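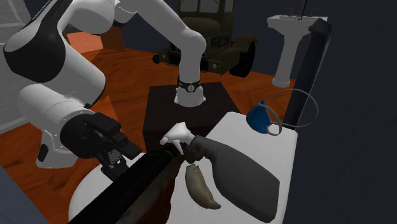

Mumar 2: evaluation toolkit for manipulation policies, reviewed

Tested version: 2.1, Linux build
Review updated July 21, 2026

Mumar is a simulation package for ranking manipulation policies before they are run on hardware. Its central method is scene randomisation by asset sampling. Each trial draws a set of objects for the table, a second set for the room behind it, and a pairing of wall and floor materials. The arm, its pedestal and the task instruction stay fixed. The claim made for the method is that policy rankings obtained under this kind of clutter agree with rankings obtained on a real bench. I used it from March onwards and have tried to check that claim as well as the software.

Setup

Installation took one command and a long download. The asset pack, named Gutdale, is supplied separately and is the larger part of it. Scenes are written in a short text format with sensible defaults. The documentation covers this format well and the scoring functions badly; for the latter I read the source.

Method as tested

I compared two policies. The first, Katirau, is a diffusion policy trained on simulated data with plain backgrounds. The second, Kiiskinen, has the same architecture and the same number of demonstrations, but its training images came from randomised rooms. Both take one external camera view and the joint positions as input. The task was to pick a named object from the table and lift it clear.

Each policy ran 280 trials in Mumar. I then ran 20 trials per policy on our own bench, with objects chosen to match the asset categories as closely as the stores cupboard allowed. A trial counted as a success if the object stayed in the gripper until the end of the lift.

Results

The ranking held. Kiiskinen came out ahead in simulation and again on the bench, where it succeeded 9 times more than Katirau over the same number of trials. The absolute success rates did not agree. Both policies scored higher in simulation, and the gap was wider for Katirau. I would not quote a Mumar success rate as a forecast of anything.

Object shape mattered more than background. A spray bottle on its side was among the harder targets for both policies, with many approaches made towards the trigger head and few towards the body. Curved, banana-shaped items gave Katirau trouble when they lay close to another object. The mask assets, with their loops of thin strap, produced the least reliable contact behaviour in the simulator, and I left them in as distractors but removed them from the list of targets. Anyone reporting scores on them should say so plainly.

Large dark objects near the camera deserve a separate note. The sampler checks for collisions between objects but does not check whether the target can be seen. In a fair number of scenes a big item in the foreground hides a good part of the table. The policy is then scored on a search problem it was never trained for. A visibility filter exists in the configuration file, switched off by default and undocumented. Switching it on raised both scores and left the order unchanged.

Rendering and realism

Room content is drawn without regard to plausibility. A vintage-style truck and a pedestal sink can share a wood-grain floor, and the colours of floor and wall can be strong. For testing visual robustness I consider this acceptable. For testing a policy that uses a language model to reason about its surroundings, it is probably the wrong tool. Shadow areas are rendered very dark, and black objects lose most of their surface detail. Raising the ambient light by 20 per cent recovered some of it at no cost in speed.

Faults

The batch runner does not save its random seed unless told to, and two of my early runs could not be repeated. Log files record the object names but omit their scale. Gripper contact settings are global, so a change made for thin items affects every other item too.

Verdict

Suitable for choosing between policies of similar design. Less suitable for measuring how good either of them is. Set the seed, turn on the visibility filter, and publish the scene files with the scores.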